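Neighborhood Bakery Starter Grants: Progress Report to the Posutton Food Fund
3 Apr 2018

Where the money has gone

The Fund asked for a plain account of the first half of the grant, so the weak parts come first. We said we would help new bakeries open in Posutton and keep them open past the first winter. Two have opened. Both are still trading. Whether either would have opened without us is a question I can't answer from the paperwork, and I'd be wary of anyone who says they can.

The Zisville shop sells sourdough, rye and a plain cheese bun that outsells everything else in the case. The Grakden shop went for layer cakes and custom orders, against our advice, and has done better on weekends than we predicted. Its weekday sales are poor. The owners blame the parking. I think a six-dollar slice is a hard sell at eight in the morning, whatever the parking is like.

Sales figures

Between opening in October and the end of the reporting period, Grakden took 359 custom cake orders. That sounds healthy until you look at the repeat business, which was 60 orders. Zisville doesn't do custom work and reports loaves only: 2,019 sold over the counter, with no record kept of what went unsold. We have asked for waste figures twice. Until we get them, I would not treat the loaf number as proof of anything except that the oven works. 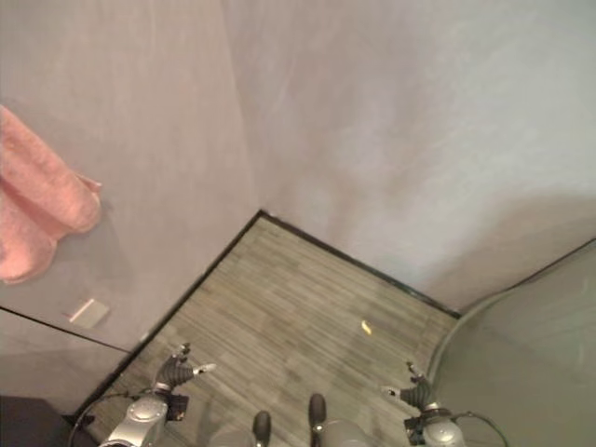 Grakden disputes the reading of the repeat orders, and the objection came back on the draft in these words: a birthday cake is a once-a-year purchase, so you can't call it a failure when people haven't come back inside six months, and the regulars who buy slices were never counted at all. It is a fair point about birthdays. It doesn't explain why the slice sales weren't logged, when the register we paid for can do it.

Training

The Dwivedi course in costing and pricing was the most expensive line in the budget after equipment. Both shops finished it. One has since changed its prices. The other still sets them by looking at what the supermarket charges and adding a dollar, and its margin on croissants is close to nothing. I would not pay for the course again in its present form. A few afternoons with a working baker, going over real flour and butter invoices, would probably do more and cost less.

What we ask for

No increase. We'd like to move what is left of the training money into a shared cold store, provided both shops sign up to pay their part of the electricity. Verbal promises have been made. I have not counted them. The next payment should also depend on waste records from Zisville and slice sales from Grakden, both kept weekly and sent in with the rent receipts.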